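Sosus recalls hand-held grippers over jaw fault

JUKVILLE, September – By Sosus Press Office

2 Comments | 30 Shares

Sosus is recalling 800 of its Moroz hand-held grippers after a fault that can keep the jaws shut when the operator lets go of the trigger. Two operators reported pinched fingers. Neither needed hospital care.

The fault was found during paper-handling work, where thin sheets are held over a table and a worn return spring may not open the jaws fully.

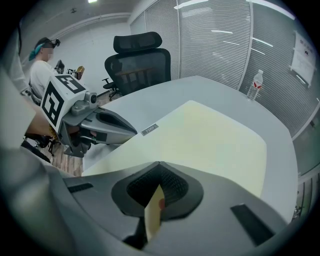
What customers should do

Stop using any Moroz gripper with almost 2,000 hours or more on its spring. Do not pull a stuck sheet free by hand – use the release screw. Replacement springs are free and ship from Jostitier.

"We should have caught this in testing," said Zlata Semeniuk, head of product safety.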